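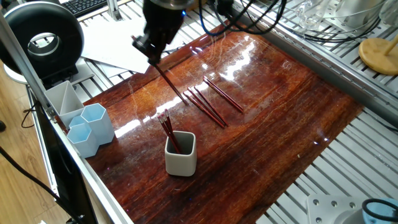
Figure 1. A gripper holding a dark red pencil over a lacquered wooden board, with three more pencils lying on the board.

4. How riders pack, and what they leave at home

4.1 Setting and participants

The riders whose habits we describe in this section all belong to a touring club that meets near Skolbridge, and we owe them a great deal of thanks for letting us into their garages, kitchens and, on more than one wet evening, their spare bedrooms, where the gear for a long trip tends to get spread out over the bed before any of it goes near the motorcycle. Sixty riders filled in the packing diary. We had hoped for 80, and we printed that many booklets, but August is a busy month for people who like to ride, and a good number of members were already on the road by the time the booklets arrived from the printer.

Each rider kept the diary for two trips, one with an overnight stay and one without. We asked them to write down every item they carried, where on the motorcycle or on their person it was carried, and whether it had been used by the time they got home. We did not tell anyone what counted as an item, and looking back we are glad of that, even though it made the coding slow. One rider treated a tool roll as a single thing, while another listed every wrench in it by size, and a third wrote "the usual" and had to be telephoned.

4.2 Soft luggage and hard luggage

Most of the earlier writing on touring luggage, including our own, sorts riders by the kind of bag they own. Hard cases go to the planners and soft bags go to the people who decide over breakfast. Our diaries do not support this very well. Plenty of riders owned both, and they moved between them for reasons that had a lot to do with the day at hand: a narrow gate at a friend's house, a passenger who disliked having a case behind her knees, a mounting rack that had worked loose in the spring and had never been fixed.

What did separate the riders was how they used the small spaces. The tank bag was the most personal piece of luggage in the whole study. People who were happy to lend a saddlebag to a fellow member, even for a week, became quite firm when the talk turned to the tank bag. It held the things they wanted within reach at a gas stop, such as earplugs, lip balm, a cloth for the visor, coins, a folded paper map carried well after the phone had taken over the job of finding the way. Gizella Kelemen, who ran the home visits, noted that riders nearly always unpacked the tank bag last and that several of them never fully unpacked it at all between April and October.

The cargo net deserves a word here too, as it appeared in far more diaries than we expected. Very few riders set off with something under the net. They carried it empty, folded beneath the seat or in a side pocket, for whatever the day might bring, and the diaries show that the day brought bread, a borrowed book, a wet jacket, tomatoes from somebody's mother and, in one case, a second helmet bought on a whim. We had at first coded the net as unused on trips where it stayed folded. Lâm Nghiêm argued, and the rest of us came around to his view, that a net carried in case of need is doing some of its work already, and we added a separate code for it.

4.3 Clothing as luggage

We were slower than we should have been to see that clothing and luggage run into each other. A rider who takes off a thermal liner at noon has to put it somewhere, and a good deal of bag space turned out to be kept free for exactly that. The Fuvora jackets that several members wore have a liner that rolls into its own pouch, and those riders talked about the pouch with real affection. Others stuffed the liner down the front of the jacket and accepted the look of it.

Neck warmers and balaclavas followed a pattern of their own. They are small, they are cheap, and they get lost. Riders carried spares without thinking of them as spares, so that one pocket after another gave up a neck tube during the home visits, often to the surprise of the owner. Thoa Triệu found four in a single Grimora saddlebag, one of them still in its wrapping. Asked which items they would miss most on a cold morning, riders named gloves first and a neck warmer second, well ahead of anything with a zipper or a lock.

4.4 Rain

Rain gear was the item most often carried and least often used, which will not surprise anyone who rides. The more interesting question is where it was kept. Riders who put the rain suit at the bottom of a bag told us, nearly to a person, that they knew it belonged at the top. It went to the bottom at the first packing of the season, when the sky was clear, and each later packing was done around it. Lộc Ngô went back through the diaries to see whether a soaking changed the habit. For most riders it did so on the next trip, and after that the suit began to drift downward again under the sandwiches.

We did ask about waterproof covers for the bags themselves, but the answers were thin. Riders with Kalniņš panniers said they did not need covers, and those with older canvas bags said they used trash bags inside, tied with whatever was handy. We return to the trash bags in Section 5, where Romana Urban takes up the matter of homemade fixes and how they are passed from one rider to the next.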